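Febrero y las meriendas de mi calle

Cuando llegué a España desde Gante, yo cenaba a las seis de la tarde. Mis vecinos me miraban con pena. Tardé dos inviernos en entender que entre la comida y la cena existe otra cosa, la merienda, y que no es solo para los niños.

En mi casa de Bélgica el café de la tarde se tomaba sentados, con plato y servilleta. En mi edificio se merienda de pie en la cocina, hablando todos al mismo tiempo. Al principio esto me cansaba mucho – no por el ruido, sino por el subjuntivo.
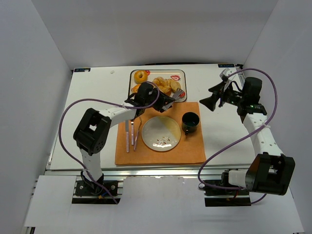
La bandeja de bollería y la mesa puesta.

Ahora preparo yo los bollos una vez al mes. Uso 200 gramos de mantequilla, que a mi vecina del tercero le parece una barbaridad, y dejo reposar la masa 90 minutos. En febrero la pongo cerca del radiador, porque mi cocina da al norte y es muy fría.

Todavía me falta aprender a hacer el chocolate espeso. El último me salió como una sopa y lo bebimos igual, con mucha educación. Si alguien tiene una receta para 8 personas, que me la escriba en los comentarios, por favor.

Jolien Peeters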